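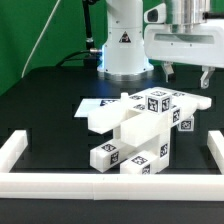 The block-stacking cell at the Serkodov workshop in Dasto is back at work after two weeks of maintenance, and the people who run it are very pleased with how it came out. Known to everyone in the building as Jimix, the cell had logged 1,918 pick-and-place cycles since its last proper service, and it was beginning to miss. The arm was fine. The trouble was in all the small things around it: a cable, a camera bracket, a rail, and a good number of blocks with tired printing on them. Jimix works with white interlocking blocks that carry square black-and-white tags, on a black table with a green backdrop behind it and a white rail along the front, so almost every job on the list had something to do with keeping those things where the software thinks they are.

The cell sits on the ground floor of the McGrath building, two doors down from the machine shop, and it has been there long enough that people stop on the way to lunch to see what it's building. Its job is to pick up blocks, fit them together and take the results apart again, and the workshop uses it to try out planning software before anything goes near a larger arm. A pile of blocks is a hard test! Long pieces stick out past the ones holding them up, short ones get tucked underneath, and a grasp that is a little off can bring the whole thing down.

That was the complaint in November. The arm would line up on a plank, close, and come away with nothing, or nudge the plank far enough that the next piece no longer fit. For a while it was put down to the software, which had been updated the same month. Going back to the old version made no difference, and that is when the maintenance was moved up from spring to December.

The first day went to cleaning and looking. Power off, lockout tag on, and everything loose off the table and into a tray. The black top shows dust like you wouldn't believe, and it had picked up shiny patches in the spots where blocks get set down most often. Shiny patches throw reflections into the camera, so the top was washed with plain soapy water and a soft cloth, then gone over lightly with a gray pad until it looked even from every side. Solvent is banned on that table after an earlier episode with a paper towel and something from the paint cabinet.

Next came the base. Jimix stands on a metal mounting ring, and the bolts were checked with a torque wrench in a star pattern. One of them turned. It didn't turn much, and it's easy to shrug at that, but a tiny lean at the base gets bigger all the way up the arm, and by the time you reach the gripper it is plenty to miss the edge of a block. The bolt was pulled, cleaned and refitted with fresh threadlocker, and all the bolts now have a stripe of paint marker across the head so that any movement shows at a glance.

The cable was the real find. The connector at the side of the base had been under a gentle, steady pull for months – the cable had been routed a bit short when the table was moved last year – and the strain had started to work the pins. It never failed outright. It dropped a message here and there, the controller quietly asked again, and the log filled up with retries that were too minor to raise an alarm. With a new cable and a generous loop of slack behind the table, the retries stopped the same afternoon. There was cheering, and somebody went out for doughnuts.

After that the crew turned to the gripper. The fingers came off and went under the bench magnifier, and the pads on the inside faces were replaced as a matter of routine. Finger pads are cheap and they go slick long before they look worn. The jaw was then opened and closed 400 times with nothing in it, with the position written out to a file on every stroke, and the plot came back as flat as anyone could wish for. It is now taped to the cabinet door next to the one from the last service, and the two are hard to tell apart.

The camera on the gripper housing took longer. Its bracket had been tightened at some point with a driver that was slightly too big, and one screw head was chewed up enough to need an extractor. A new bracket was printed overnight. Any time that camera comes off, the hand-eye calibration has to be done again, so the crew set aside a full morning for it: printed target flat on the table, arm moved through a long set of poses, a picture taken at each one, and the math left to run while everyone had coffee. The first result was poor. The target sheet had a slight curl along one side, and flattening it onto a piece of glass fixed the problem right away. The glass now lives in the calibration drawer with a label on it reading LEAVE HERE.

Then the tags, which turned out to be the most satisfying part of the whole job. The tags are how the vision software tells one block from another and works out which way each is facing, and it needs crisp corners to do that well. Months of being pinched, dropped and slid across a table are not kind to corners. Every block was held up in front of a test camera, and any face that came back with a weak reading was stripped and given a new print on matte stock. Gloss stock had been used for one earlier batch and those were the worst readers by far, especially under the overhead lights late in the day. The new prints are pressed on with a small jig so they land square and centered every time. The jig was made from scrap in an hour and works beautifully.

Five blocks were retired. Their edges had rounded over until they no longer sat flush against their neighbors, and no sticker can help with that. Replacements were cut to the original drawing and checked in a go/no-go gauge before they went in the tray.

Last on the list was the rail. It's made up of plastic segments, and the crew had noticed that blocks pushed toward the front would sometimes catch where two segments meet. The joint was taken apart, the ends were dressed with a file and the pieces went back together with a fresh screw and a dab of glue. A fingernail run along the inside now goes straight across. The rail does a humble job, keeping stray pieces from going over the edge and under the cabinets, but a run that has to stop for a block on the floor is a spoiled run, and there had been a few of those.

The backdrop was steamed and rehung too. Wrinkles make shadows, and shadows make extra work for the software that separates the blocks from everything behind them.

Startup took most of one day. The arm was brought up at reduced speed with the tray still off the table, moved joint by joint, then sent to its home position and checked against a pointer. After that it got a single block to pick up and put down, then a pair, then a simple tower. By the middle of the afternoon it was handling the kind of tangle that had caused the trouble in November, with long pieces hanging out past the pile, and it was getting the planks on the first try. At 4:30 the cell was signed back over to the planning team.

The workshop has also changed how it looks after Jimix between services. The retry count from the controller now goes on the morning sheet, where a slow climb will be seen early. Tags get a quick reading check whenever a new set of blocks goes on the table. The paint stripes on the base bolts are looked at before the first run of the week, and the table gets its wash on the same schedule as the floor. None of it takes long. The calibration check is the slowest item and even that fits into a coffee break as long as the glass is where it should be.

A write-up of the service, including the drawing for the tag jig and the settings used to print the camera bracket, has been added to the shared maintenance folder under the cell's name. Other groups in the McGrath building are welcome to copy any of it, and two have already asked for the jig file. People who want to see the cell running can stop by in the late morning, when the longer builds are usually on. Please stay behind the yellow line on the floor and don't lean on the table, however exciting it gets.

The next full service is planned for summer, or sooner if the morning sheet says so. A spare base cable is on the shelf.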